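We use cookies to remember your settings. Accept | Manage

# Sultana: segment and label tools for hand-held gripper recordings

Sultana is a set of Python scripts that turns raw two-handed gripper recordings into short, labeled segments that a policy can be trained on. It reads the wrist video and the finger-width signal, lines them up, finds the places where something probably changed, and writes a label file for a person to check. The repository also holds the data card for the small-items set, which is the set the default settings were tuned on.

Sultana was written at Wunik and is maintained by Xolani Kruger and Natália Cardoso. The main branch is stable. The Gutcombe branch is not, and its label format will change.

## What is in the small-items set

The set has 183 recordings of two grippers working with jewelry and other small things on cloth. Each recording covers one task and has one text instruction. The longest is 600 seconds. We held back 53 recordings for testing and they should stay out of training – the list is in `splits/test.txt`.

Small items were chosen because they break most of the shortcuts we had in the older code. Beads are shiny, some are see-through, and a bracelet does not keep its shape when it is moved. A box detector trained on mugs and blocks gives nearly useless results on them.

Both hands are often in view of the same camera, and each can hide part of what the other is working on. A bracelet may be split by a finger into pieces that look like separate objects. The tracker keeps one mask per item and allows the mask to have gaps. If you turn this off (`--single-blob`), expect items to be dropped and picked up again under a new ID.

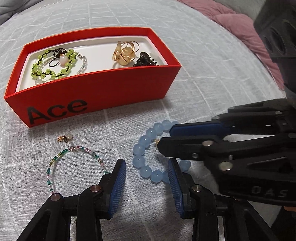

Natália objected to the gap handling when it was first merged, saying that a mask with holes in it hides real tracking errors and that she would sooner see an item marked lost than see it guessed at. Her point stands for long gaps. The tracker now gives up after 2 seconds without a clear view and writes `lost` in the label file. Shorter gaps are filled and flagged `inferred`, so you can filter them out.

## How segments are cut

The cutter looks at finger width first. A closing motion followed by a steady width is marked as a possible grasp, and an opening motion as a possible release. Video is used second, to check that an item mask moved together with the fingers.

Thin items are the weak spot. When the fingers close on a cord or a strand of seed beads, the width signal looks almost the same as when they close on nothing. The cutter marks these as `unsure` and leaves them for a person.

## Running it

Install with `pip install -e .` from the top folder, then:

 sultana align recordings/
 sultana cut recordings/ --out labels/
 sultana review labels/

`align` has to run first. `review` opens a local page where you can move segment edges and change labels. Changes are saved when you go to the next segment, and there is no undo yet.

## Label file

One JSON file per recording. The fields are `hand` (left or right), `start`, `end`, `action`, `item_id` and `status`. Times are in seconds from the first aligned video frame. If both hands act on the same item at once, there are two entries with the same `item_id`.

## Known problems

- Glare on glossy beads can shift a mask by a few pixels.
- Clear beads on white are often missed. Correct these by hand in `review`.
- Dark items next to dark fingers may be merged with the gripper mask.
- Recordings made before January use the old clock format. Run `tools/fix_clock.py` on them.
- The Prukdale loader expects one hand per file and will refuse two-handed recordings. Use `sultana export --split-hands`.

## Changes and bug reports

Please open an issue with the recording ID, the command you ran and the full log. Patches to the cutter need a before-and-after run on the test list.

2 comments | Share

© Wunik | Contact | Back to top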